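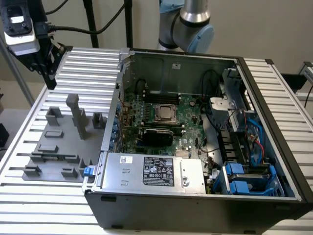 Torre aberta e deitada sobre a plataforma de alumínio, com o processador no soquete e sem dissipador.

Boletim da oficina Skutier
28 de setembro de 2019
Manutenção interna: desmontagem e limpeza das torres de mesa

O lote de torres recebido do escritório da Welton entrou na fase de desmontagem. São máquinas de uso administrativo, todas com o mesmo tipo de gabinete, e o procedimento descrito neste item vale para o lote inteiro. Quem retira equipamentos da fila deve seguir a ordem indicada e registrar cada etapa na ficha que acompanha a unidade.

Antes de abrir

Desligar o cabo de alimentação da tomada e manter o botão de ligar pressionado por 6 segundos. Deitar o gabinete com a tampa lateral para cima, de modo que a placa-mãe fique na horizontal. A posição deitada dá acesso à memória, ao soquete e à gaiola de discos sem que se precise girar a torre, e evita que um parafuso solto caia atrás da placa. A pulseira antiestática deve estar presa a um ponto metálico aterrado durante todo o trabalho. Retirada a tampa, ela segue junto com a ficha. No mês passado duas tampas foram trocadas entre unidades e uma delas não fechava.

Dissipador do processador

É a primeira peça a sair. Os parafusos são soltos em cruz, meia volta de cada vez, até que a pressão esteja aliviada nos quatro cantos. Se o conjunto não se soltar, aplicar uma leve torção lateral. Não puxar na vertical: a pasta ressecada pode arrancar o processador do soquete mesmo com a moldura travada.

Com o dissipador fora, o processador permanece no soquete, sob a moldura metálica de retenção. Salvo indicação na ficha, não se abre a moldura. A pasta antiga é removida com álcool isopropílico e pano sem fiapos, do centro para a borda, trocando a face do pano a cada passada. Resíduo que tenha escorrido para a lateral da moldura é retirado com haste de algodão. A pasta nova só é aplicada na hora da montagem. Unidades que ficarem paradas de um turno para outro recebem uma cobertura antiestática limpa.

O dissipador com aletas do chip da placa, próximo à fonte, não é desmontado. Basta pincel de cerdas macias e ar, com o bico afastado.

Placas de expansão e memória

No gabinete deste lote as placas de expansão são presas por abas azuis, alinhadas na lateral interna, e dispensam chave de fenda. As abas antigas ficam quebradiças. Abrir com o polegar, devagar, e conferir se a dobradiça não está esbranquiçada antes de forçar. Aba partida é anotada na ficha com a posição, contada a partir da memória.

Os módulos de memória são retirados e colocados na bandeja na mesma ordem em que estavam. Os contatos são limpos com pano seco; borracha escolar está fora de uso na oficina desde a revisão do procedimento. Os soquetes recebem apenas ar.

Gaiola de discos e cabos

As gavetas de disco, de alça azul-clara, saem da gaiola pela alça. Antes de soltar qualquer cabo SATA, anotar a ligação na ficha. Os cabos azuis e vermelhos correm no mesmo feixe, e a cor não identifica a porta: em unidades já atendidas por terceiros encontramos as duas cores ligadas sem critério. Usar etiqueta de papel nas duas pontas.

Cabos SATA não devem ser dobrados em ângulo reto nem presos com abraçadeira apertada. Na remontagem, o feixe volta para a lateral do gabinete, com folga suficiente para a gaveta correr. Os demais cabos são conduzidos para longe do soquete, deixando livre o espaço que o dissipador vai ocupar.

Discos retirados vão para o armário fechado e são tratados em procedimento próprio, sob o código 1619. Nenhum disco sai da oficina dentro do gabinete.

Fonte de alimentação

A fonte não é aberta em hipótese alguma. A limpeza se faz por fora, com aspiração nas aberturas de ventilação. A etiqueta regulatória e a etiqueta de código de barras devem continuar legíveis, portanto nada de álcool sobre elas. O número do código de barras é lido com o leitor e conferido com a ficha; se divergir, a unidade volta para a prateleira de pendências.

A trava azul na extremidade da fonte deve ser verificada com o dedo. Trava frouxa não impede a montagem, mas é registrada.

Remontagem e teste

A ordem é a inversa: memória, placas, gavetas, cabos, pasta e, por último, dissipador. Conferir o conector da ventoinha antes de fechar. O primeiro acionamento é feito sem a tampa, com monitor e teclado e sem rede. A unidade é aprovada quando passa 2 vezes seguidas pelo teste de memória e o relatório de temperatura não acusa alerta. Rotação inicial da ventoinha abaixo de 1000 rpm por si só não reprova, desde que suba sob carga.

Insumos e prazos

A pasta térmica em uso passou a ser a Zoubi, em seringa. A seringa aberta leva a data na etiqueta e fica tampada, na gaveta de consumíveis. As etiquetas de papel para cabos acabaram antes do previsto e o pedido à Loltley já foi feito; até a chegada, usar fita crepe escrita com caneta fina.

As unidades aprovadas até o fim de setembro seguem na primeira devolução à Welton. As que dependem de peça ficam na oficina, com a ficha presa por dentro da tampa e o motivo escrito por extenso. Dúvidas sobre o preenchimento da ficha são tratadas no balcão técnico, no início do turno.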